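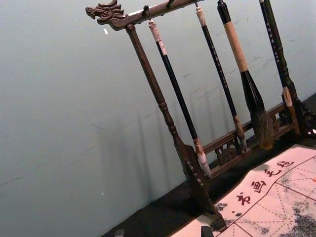
Skotthorpe Brush & Ink Club – Beginners' Pages

Hanging up your brushes and laying out the table

2 comments

I get asked about brush care more than anything else, usually by people who left a wet brush standing in a jar overnight and now own a very small broom. So this is how I do it, start to finish!

Rinse the brush in cool water until it runs clear, and press the hair gently against the side of the bowl to get at the ink hiding up near the ferrule. That part takes ages with a big brush. Don't twist. Blot it on a rag, shape the tip with your fingers, then hang it by its loop with the hair pointing down.

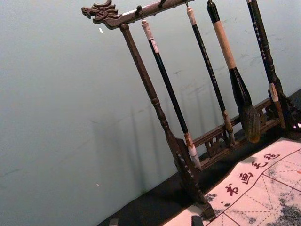
Dragon end of the rack, with the fat brush hanging third along.

Leave a bit of air between the heads, and give the thick ones the most room (mine can still be damp the next morning when the skinny ones are long dry). If your rack is carved, go over it with a soft dry paintbrush every September or so – dust loves a dragon's mane. 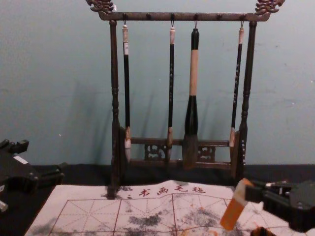
Four brushes up, felt down in front.

Next comes the felt. Lay it flat right in front of the rack, printed side up, and smooth it out from the middle. Linnea Kristiansen rolls hers around a cardboard tube between meetings and it never has a crease. I fold mine and regret it for about 6 minutes every time.

Please don't fret over ink stains. A felt is there to catch what soaks through the paper, and the grid still does its job for lining up your characters.

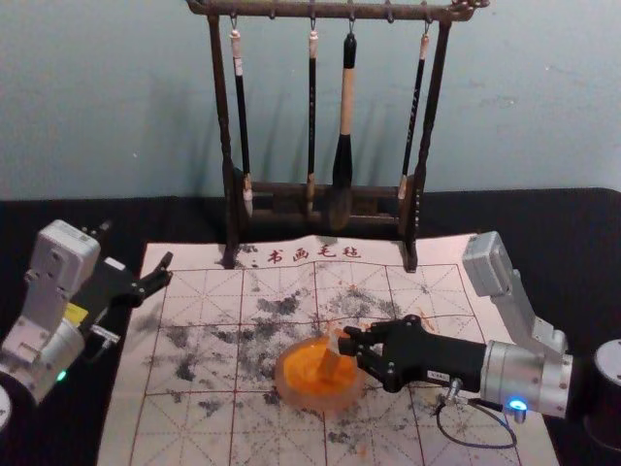 A well-used grid felt with the orange color dish on it.

Color goes in its own little dish, well apart from the black ink. Add water a few drops at a time, and wipe the rim before you move the dish or you'll have orange on your cuffs. I've lost 2 good shirts that way.

Then get your paper out and pick a brush. I always start with a skinny one to warm up.

6 shares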